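Purngate hand-held gripper pair

The Purngate pair is a set of two hand-held grippers used to record manual household work for robot training. One gripper is carried in each hand. Each has a pair of jaws with black finger pads and a white cube printed with square black-and-white codes, from which the position of the gripper is worked out. The pair is set up before each recording block and checked again after it. The procedure below follows the third edition of the service sheet, dated December 15, 2025.

Components

The set consists of the left and right grippers, two marker cubes, hand straps, spare finger pads and a head-mounted camera. Grippers are assigned to a side and are not swapped. The cubes carry different codes, and a cube fitted to the wrong gripper produces a mirrored track that cannot be corrected later.

Setup

The hand strap is closed first, with the gripper held level, and tightened until the handle no longer turns in the palm. The cube is then seated on its mount and pushed by hand in each direction. Any play is taken up at the mount screws. The jaws are opened and closed 10 times to set the zero point of the opening sensor.

A wiping task is commonly used as the first trial. It keeps the jaws closed on a soft load while the arm moves against a fixed surface, and slip at the pads shows up early. A cabinet front is suitable, as in the use of a crumpled pink cloth on a white bathroom vanity.

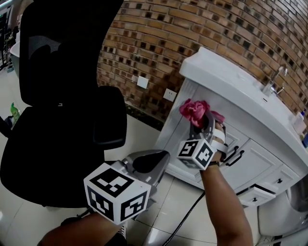

Ševčík objects that a wiping trial hides a bad zero point, as a folded cloth fills the gap between the pads, and would have every setup begin with a thin card. The third edition lists the card test as optional.

Marker care

Cube faces are cleaned with a dry microfiber cloth. Solvents lift the print at the corners of the code, where the detector takes its measurements. A face with a scratch across a code border is replaced together with the rest of the cube, and the new cube is registered before use. Registration takes 40 still views, with each face shown at several angles. Glossy tile and bright countertops can throw light onto a face; turning off the nearest lamp is usually enough.

Finger pads

Pads are inspected after every block and changed at 2,000 closures. In a trial at the Tatov workshop, pads used mainly on cloth lost grip at 1,725 closures, and the sheet now advises an early check for wiping work. Pads are changed on both jaws at once.

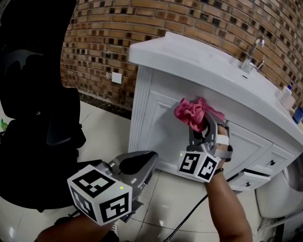 Can one worn pad be changed by itself?
The two pads have to match in thickness. A new pad opposite a worn one shifts the closing point to one side, and the zero point no longer holds.

Common faults

Track jumps: loose cube mount, or a sleeve covering a face.
Jaws read open when closed: zero point set with something between the pads.
Handle turns in the hand: strap stretched; replace.

Variants

The Suludetti version uses a longer handle and the same pads. Its cube mount was revised in February and does not accept older cubes.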